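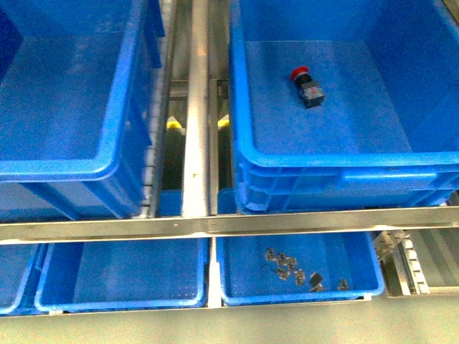

What goes back in a bin at the end of a stocktake? Only parts that match the bin card, with everything else sent to the sorting bench.

May 21, 2026. Flow rack, small electrical parts. Started on the upper level, large blue bins first. The stock list still carries the old Tennant numbering, so each card has to be read against the Bosa sheet before a bin is signed off. 145 lines on the list, 20 of them with no location. Mushroom-head push buttons are down under two codes for the same part - merged under the Sestska code, old one struck out.

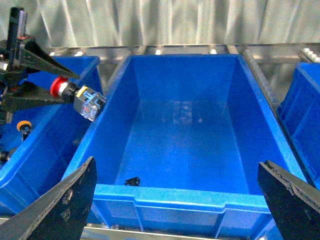

Small black parts are the slow ones. They sit close against the bin wall and are easily missed from the front, so look straight down into each bin before marking it nil. Clear items are worse on a blue floor. Suggest a white liner in any bin holding either. Irkosska do one, price not yet asked.

Lower level not started. The trays there are shallower and the cards are a different size, so the present card holders will not fit. Need 4 of the narrow type to begin with.

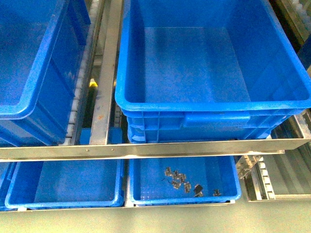
Empty bins stay on the rack with the card turned face in. Do not nest them, as the rims bind and they are a nuisance to part. Rollers to be wiped down when a lane is next cleared, and the rail checked for rust at the same time.

Outstanding: 3 cards to reprint, nil stock to be entered, lines without a location to be traced through the May delivery notes.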